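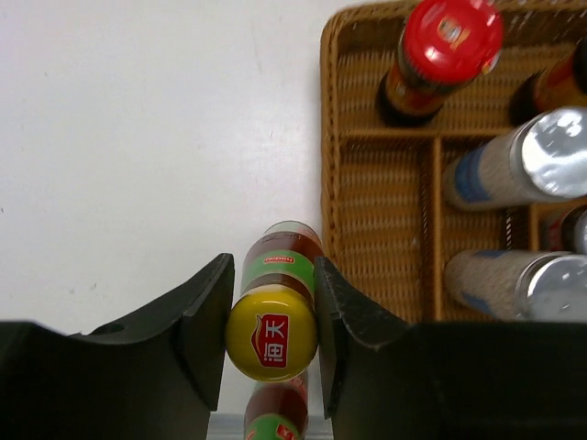

Salt in soy sauce, by weight
Nov 28, 2021

I cook for someone on a sodium limit, so I've started treating soy sauce as a salt solution with flavour in it. Labels give sodium in milligrams per serve, and the serve size varies between brands. Divide by the serve in millilitres, then multiply by 2.54 to convert sodium to salt.

My stir-fry used to get 13 mL of light soy. It now gets 10 mL, weighed on the scale with a density correction, plus a splash of rice vinegar. Colour is slightly paler. Dark soy gets its own post in December.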